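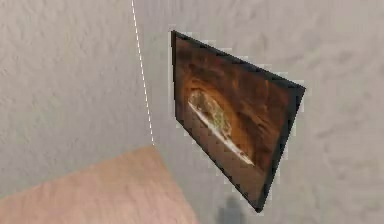
Brunico Press Shoulder Bag
Sold by Clurgate
$258, ships from our own shelves
Item 873

I spent a good part of my working life standing outside courthouses waiting for verdicts, and I've carried my notebooks in just about everything: a diaper bag, a camera backpack, a grocery tote with a hole in it (that one ended badly, in the rain, on a very long set of steps). So when we started Clurgate I knew I wanted a bag for people who cover trials and protests and long nights outside a police line. The Brunico is the one I kept after trying a whole pile of them!

It's a shoulder bag, and it sits flat against your hip when you run. That matters a lot more than pockets when a crowd starts moving your way. The strap is wide, it doesn't twist, and there's a quick release at the front you can work with your left hand while the right one is still holding a phone. I'd practice that a few times at home first, it's stiff when it's new.

Inside you get one big main section and a padded sleeve. The sleeve takes a small laptop. A big one will go in but the flap won't close, so please don't order it for a big one and then email me about it (people do).

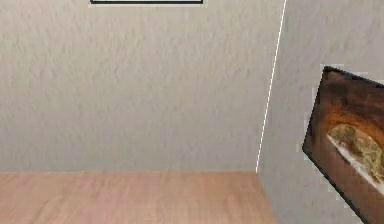

Pale wall, black strip at the top

The outside pocket is the press card pocket. It has a clear window, so an officer can read your card without you reaching into anything, and the card comes out from the top in one pull. Court security is usually fine with the bag too, but it's got a metal buckle, so count on sending it through the scanner every single time. I asked the maker for a plastic one and they said they'd think about it. That was in March and they're still thinking.

Color is charcoal. They used to do a nice olive, and I asked them to drop it. You don't want to be mistaken for either side out there.

The lining is bright yellow, and I love it, you can find a black pen in there at 2 in the morning with just a streetlight. 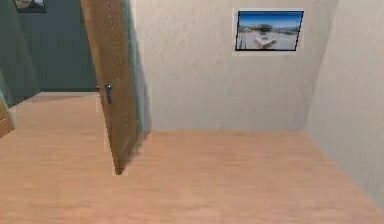

Drita Janevski wrote to us after carrying hers through a three-week trial and said the strap was great but the bottom panel scuffed badly from being parked on sidewalks, and she'd like a tougher base. Fair point, and I've got the same scuffs on mine. If that bothers you, the Jatoi slip-on base fits it well and goes on with four snaps.

What fits in mine on a verdict day: two notebooks, a recorder, a Drovix battery pack, a rain shell, a water bottle, swim goggles for smoke, a sandwich, and a paper list of phone numbers in case my phone dies or gets taken. There's still room for a paperback, and believe me, you'll want the paperback.
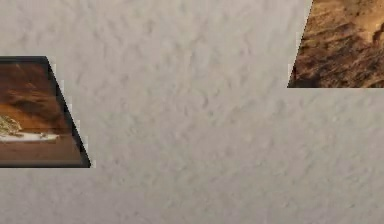 Care and returns

Wipe it down with a damp cloth and a little dish soap. Don't machine wash it, the padding bunches up in the corners and never comes back. If you've been near tear gas, leave the bag outside overnight, then wipe it with gloves on, and do the strap twice.

You can send it back unused within 30 days. Straps and buckles we replace free for the first year, just send me a note with your order number and which end broke. Newsrooms ordering ten or more should write before checking out, I can usually do something on shipping.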